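How to follow up on a promise your local government made

Before an election, candidates promise many things: a road, a clinic, a new roof for the school. After the election it is not easy to know what happened with them. I have done this work in my town for two terms of the council, and I write down the steps I use. 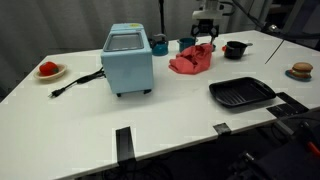
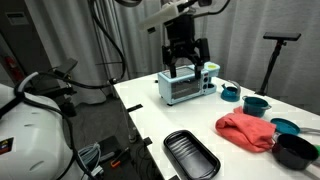
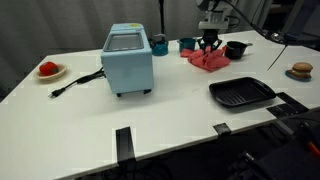
Light blue toy oven on a white table, three views.

What you need
A notebook or a spreadsheet, the original text of the promise, and some patience with offices.

Step 1. Find the exact words
Do not work from memory. Look for the printed program, the recording of the speech, or the newspaper of that week. Copy the sentence completely. In our case the mayor's team said "400 meters of drainage on Castillo Road," but many neighbors remembered it as the whole road. These are two different promises.

Step 2. Make it measurable
Write the promise as a question with a yes or no answer. "Better drainage" cannot be checked. "Are 400 meters of drainage finished?" can be checked. If the promise has no number and no date, write this also in your notes.

Step 3. Look for the money
Ask at the council office for the approved budget and find the line for the project. Sometimes the line exists, but the amount is too small for the work. For Castillo Road we found money for only 100 meters in the first year.

Step 4. Send a written request
Keep it short. One subject per letter works best. You can use this text:

"I request a copy of the contract and the latest progress report for the drainage works on Castillo Road. Please send them to the address below."

Ask for a stamp on your own copy and write the date. Our first letter had no stamp, and in September we had to begin again from zero.

Step 5. Go and look
Take a measuring tape and one other person. Ramil Pangilinan came with me, and we measured 60 meters of finished channel. The report said 100. Write down the day, the place where you started and the place where you stopped.

Step 6. Ask for an answer before you publish
Send your result to the councilor responsible and give some days for a reply. Ours explained that 40 meters were paid but delayed by a water pipe — the contract confirmed the pipe, so we put this in our note too.

Step 7. Publish and update
One page is enough. Put the promise, the money, what you measured, and the reply. When something changes, add a new line with the date and leave the old lines as they are.

Last update of this page: December 5, 2025. Corrections can be sent to Ruxandra Mihăilă.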